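Girach returns to Verkulcombe

The Verkulcombe Festival has confirmed that the rap duo Girach will close its main stage this summer, five years after their last appearance there. The programme, announced on 26 July 2024, lists 15 acts over two evenings.

Levente Vida, who founded the duo with Zoltán Bakos, said the set would draw chiefly on Flakness, the album released in May. "We wrote nine of those songs with a field in mind," he said. "They are slow and they need room."

A short promotional film will be shown to ticket holders before the gates open. Gilani, the duo's label, has declined to release extracts.

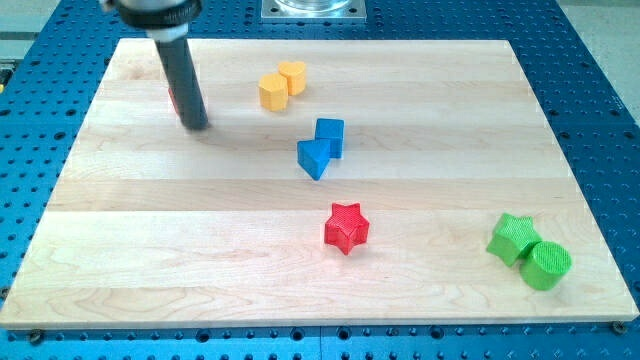 A board of pale maple strips on a blue perforated table.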